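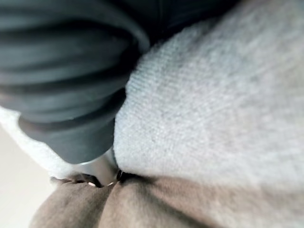

Several customers wrote to ask whether a soft-goods gripper needs a force limit at all, if the only thing it ever touches is cloth. Yes, it does, and we love getting this one! Cloth hides things. A cuff can have a zipper pull in it, a blanket can have a hand under it, and the finger can't tell until it's already pressing.

Kivine Soft-Goods Finger Set
Part no. 541
Fits Onishi and Cornora wrist plates
Sold as a set of 2 fingers

We designed the Kivine set for knits, fleece and stretchy stuff that bunches up, and we wrote the safe-use rules before we settled on the shape of the fingertip. They ship with every set, and they're short enough to tape up next to the cell.

Safe-use rules
Do your own risk assessment for the finished cell, fingers and fabric included. An assessment of the bare arm doesn't cover it.
Set the grip force limit in the controller and lock it with a password.
Start new fabrics at 45 percent of your normal closing speed.
Zippers, snaps and metal trim go on the job sheet. Grip beside them, never across them.
Stop the arm before you free a snagged thread. Every time, even for a tiny one.
Check the fingertips every 600 cycles and replace any with a nick you can feel with a fingernail.
Keep loose sleeves and lanyards out of the work area.

On the fleece question: brushed fabrics shed (a lot!), and lint builds up at the finger joint. Wipe it with a dry cloth at shift change. Please skip the compressed air, it just drives fibers further in.

The wallet card version of the rules is free from our Plitbridge shop, and you're welcome to copy it for other grippers too. A bigger wall chart is coming in May.

Rules last revised 3/17/19. Older cards don't have the zipper line, so please swap them out.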